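4.2 Letters from supporters after a lost final

We turn now to the part of the archive that gave us the most pleasure to read, and which took by far the longest to code. Maddocks lost the cup final on penalties in September, and over the following weeks the club office kept every letter and email that came in from supporters. Prys Mathias, the second author, sat with the club's box files for the better part of a season and sorted 1309 items in all. Of these, 874 mentioned the shootout directly, and those are the ones we discuss in this section.

We had expected anger, and there was certainly some of it, but most of the writers were gentle with the players and saved their crossest words for the ticket office, the trains and the weather. A good many wrote about the day as a family occasion — who had come along, what they ate on the way, who fell asleep on the ride home. Following the scheme set out in Section 3, we gave each letter a single main theme, and then worked out the share of letters under each one.
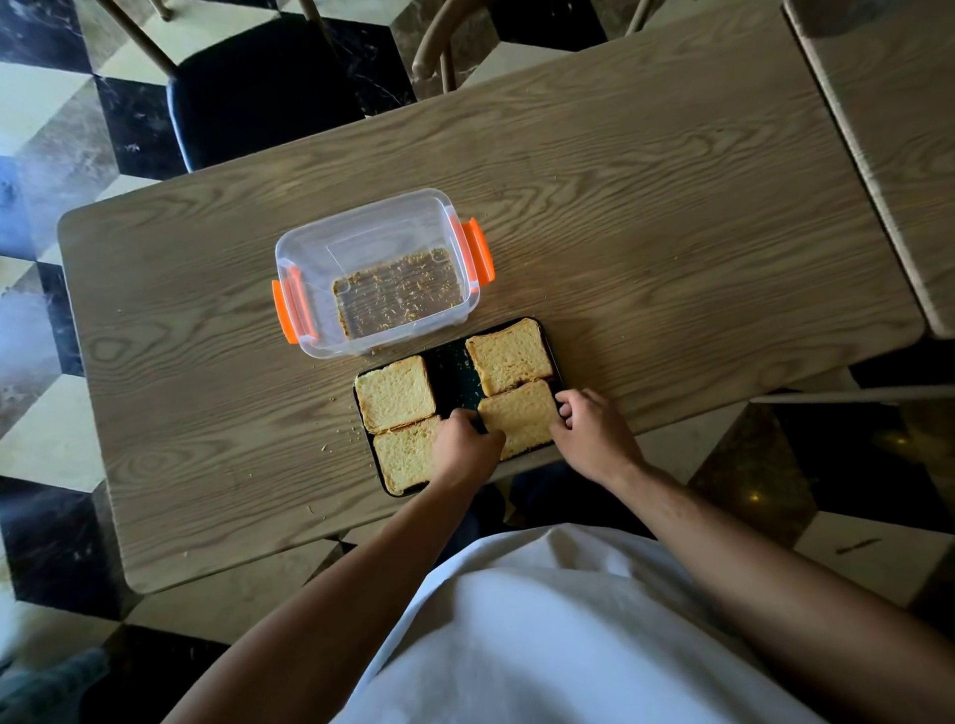 Blame, where it did turn up, was usually spread around. Only 12 letters asked for a named player to be dropped, and several of those took it back before the closing line, which made the coding a little tricky. Ekua Issahaku read these 12 a second time without seeing the first set of codes, and the two readers settled the differences by talking them over. We kept the milder code whenever a writer had clearly changed their mind partway down the page.

It is worth comparing this with the Harine letters described in Section 2, where the losing side had been strong favorites. Those supporters wrote sooner and at shorter length, and they were a good deal harder on the manager. We suspect that expectations going into the match matter more than the way the match was lost — though with only two clubs to go on, we would not want to lean on that too heavily. Section 4.3 takes up the replies the club sent back.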